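Visiting card

A visiting card, also known as a calling card, is a small piece of stiff paper carrying a person's name, which is handed over or left behind when one person calls on another. Its close relatives are the business card, the trade card, the place card at a dinner table and the little tag tucked into a bunch of flowers, and the lines between them have never been very firm. A card made for one of these purposes has always been free to wander off and serve another, and plenty of them have ended their days as bookmarks, shopping lists or something to fold under the short leg of a table.

Contents
Origins
Social use
Trade cards
Paper and printing
Local customs
Handing over a card
Collecting
See also

Origins

Small written slips announcing a visitor were used in China many centuries ago, and the habit of carrying one's name on paper seems to have grown up separately in several parts of the world. In Europe the custom took hold among wealthy households, where a caller might first have written a name on the back of a playing card, those being sturdy, close at hand and, in the days when the backs were left blank, very handy for notes. Printed and engraved cards came later, and by the nineteenth century they were an ordinary part of life for anyone who expected to be received in a parlor.

Social use

The rules around calling cards could be wonderfully fussy, and etiquette books gave whole chapters to them. A card was left on a tray in the front hall, where it told the lady of the house who had come by while she was out (or while she was upstairs and preferred to be out). A turned-down corner showed that the visitor had come in person and had not simply sent a servant. Letters penciled in the lower corner, taken from French phrases, carried short messages: p.f. for congratulations, p.r. for thanks, p.c. for condolence and p.p.c. for a person about to leave town.

Not every household followed the same rules, and the books themselves disagreed. What one author called the upper left corner for a visit of congratulation, another gave over to mourning, and it is pleasant to imagine how many small muddles came of this. Families in mourning used cards with a black border, which was made narrower as the months went by. Newly married couples sent out a joint card so that friends would know where to find them.

The tray itself was a piece of furniture with a job to do. A well-filled tray told the next visitor something about the company the family kept, and there are fond old jokes about hosts who made sure the grandest name stayed on top of the pile long after its owner had gone home.

Trade cards

Shopkeepers had their own cards from early on. These were often larger, sometimes nearly the size of a modern postcard, and they gave directions to the shop in the days before street numbers, with a little picture of the sign that hung over the door. Color printing turned the trade card into something people wanted to keep, and kittens, roses, sailing ships and rosy-cheeked children were used to sell thread, soap, stoves and coffee with cheerful disregard for whether they had anything to do with one another.

The modern business card comes mostly from this side of the family, though it borrowed its plain good manners from the social card. Where the calling card gave a name and often nothing else, the business card added an occupation, an address, later a telephone number, and later still as many lines of small type as the paper could bear.

Paper and printing

Good cards were engraved on copper or steel, and a host could run a thumb across the name and feel the raised ink. Letterpress was cheaper, and thermography, in which a powder is melted onto the damp ink, was cheaper still and gave something of the same raised feel. Stock was usually white or cream for social use. Tan, gray and unbleached papers belonged mostly to trade, although they have since become popular with people who like the look of them for any purpose.

The Zavala pattern, a heavy cotton card with square corners and no border, was sold in boxes of 50 and is still fondly spoken of by older printers. Alineo, a lighter stock with a slight tooth, took pencil well and was liked by callers who expected to be adding a line or two on the doorstep.

Local customs

In Stunholm, visiting cards stayed in daily use a good deal longer than in the towns around it. The custom there was to make a round of calls every February, and a household with many friends might receive 60 cards in the month. They were kept in a shallow dish by the stove until spring and then tied up with string. A young person received a first box of cards on turning 21, and it was thought a little forward to have any made before then.

Pirnico had a gentler version of the same thing, in which the card was left with a small gift of food, most often 3 almond cookies wrapped in a twist of paper. Children were sent on these errands, and the number of cookies that arrived was not always the number that set out.

Handing over a card

Manners for giving a card from hand to hand differ from place to place. In Japan and in several neighboring countries a card is offered with both hands, turned so that the person receiving it can read it, and it is polite to look it over for a moment before putting it away. In much of Europe and North America one hand is enough, and the card may be passed across a table or a counter with very little ceremony. Writing on a card in front of the person who gave it is considered rude in some places and perfectly sensible in others.

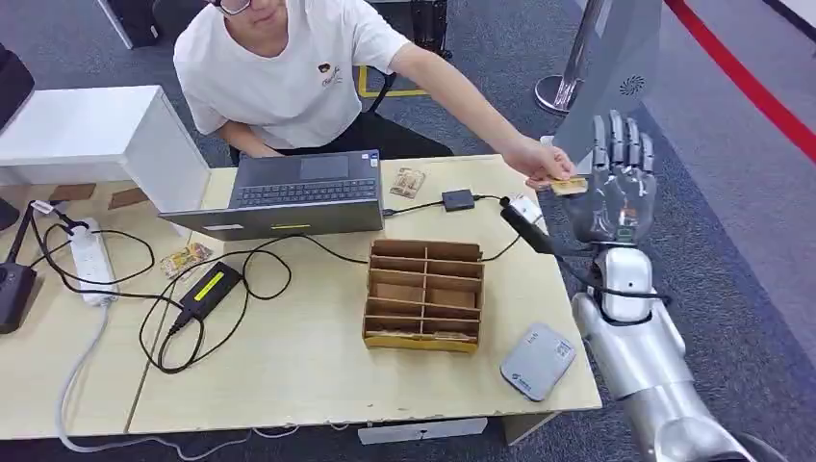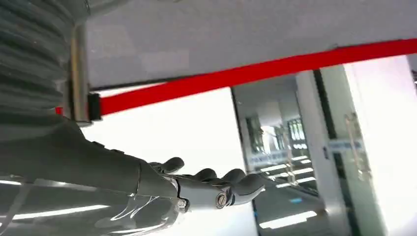 First picture: a small tan card held out across a table in one hand.

Collecting

Calling cards and trade cards are collected in much the same way as stamps and postcards – they are small, flat and mostly cheap. Many survive in scrapbooks, where they were pasted down with flour glue, and collectors argue kindly but at length over whether they should be soaked off or left on the page.

See also

Bookplate
Letter of introduction
Place card
Postcard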